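Minutes, Karnholm Residents' Screening Room Group
February meeting, 7:30 p.m., lower lounge
Chair: Yvette Gill. Minutes: the undersigned, who blinked first.

Minutes of the last meeting were approved after the word "shouting" was changed to "discussion."

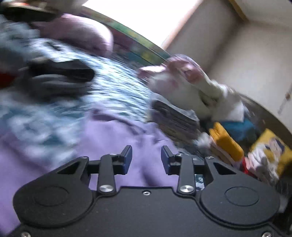
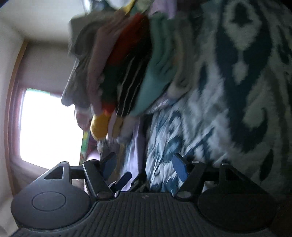
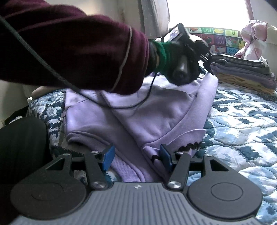
1. Sound leakage. The group returned to the matter of the rear wall, which continues to let every explosion through to the apartments behind it. Two residents have now written in, one of them during a film. Yvette proposed that we stop pricing acoustic panels and try soft furnishings first, and asked members to think about how quiet it is inside a tightly packed row of hanging clothes. Members thought about it. It was put to her that a closet is quiet mainly on account of nobody showing war movies in it. She replied that the principle holds: thick, soft and close together. Agreed to hang heavy drapes along the rear wall for a one-month trial, with the folds bunched up and not pulled flat. The drapes will come from whoever has drapes. Color was raised and then put down again.

2. Subwoofer. The present subwoofer sits in the back left corner, where it was placed by the movers and has since acquired the status of a tradition. The front row says there is no bass. The back row says there is nothing else. Agreed to try it along the front wall, about a third of the way in, and to play the same ten minutes of the same film in each position. A vote was held on which film. The result is not binding and will be revisited when tempers allow.

3. Receiver. The Amix receiver still drops the picture when anyone switches from the disc player to the streaming box. Turning it off and on again works, but has to be done by someone standing up, and the same person has been standing up since fall. Quotes in hand:

Embridge, repair of the input board: $310, parts included, four weeks.
Akgül, used replacement with a 90-day warranty: $454, available now.
Do nothing: free, and popular.

After a long talk the group chose the repair. The member who favored doing nothing asked for it to be noted that we will have no sound for four weeks, so it comes to the same thing. Noted. A loan receiver will be asked for.

4. Seating. The riser for the second row was discussed. As things stand, anyone in the second row has a fine view of the first row. Akgül's carpenter has offered to build a platform 12 inches high for $200 if we carry the lumber down ourselves. Yvette asked who would be willing to carry lumber. The chair then moved to the next item and came back to this one later, with the door closed. Three names are on the sheet.

5. Projector. A member presented a case for a new laser projector at $3,000. The presentation had slides, shown on the present projector, and they looked very good. Item deferred.

6. Lights. The dimmer buzzes at anything under half. Agreed to swap the bulbs for ones that are meant to be dimmed before blaming the dimmer. Blaming the bulbs was also proposed, and may proceed at once.

7. Any other business. The popcorn machine is to be unplugged after use. The remote with tape on the back is the one that works - please stop moving the tape. A request for subtitles at every screening was carried without a vote, half the room having misheard the dialogue last time and the other half having misheard the request.

Actions
YG: collect drapes, arrange hooks, answer both letters.
YG: confirm the Embridge repair and ask about the loan unit.
Minutes taker: bulbs, and a tape measure for the subwoofer.
Lumber party: shoes with toes in them.

Meeting closed at 9:10 p.m. The next one will be held in the same room, with or without bass.

Recent items
Screening room booking rules, revised
Why the second row is half price
Speaker wire: what we have and where it goes
Lost property, lower lounge
Minutes, previous meeting (corrected)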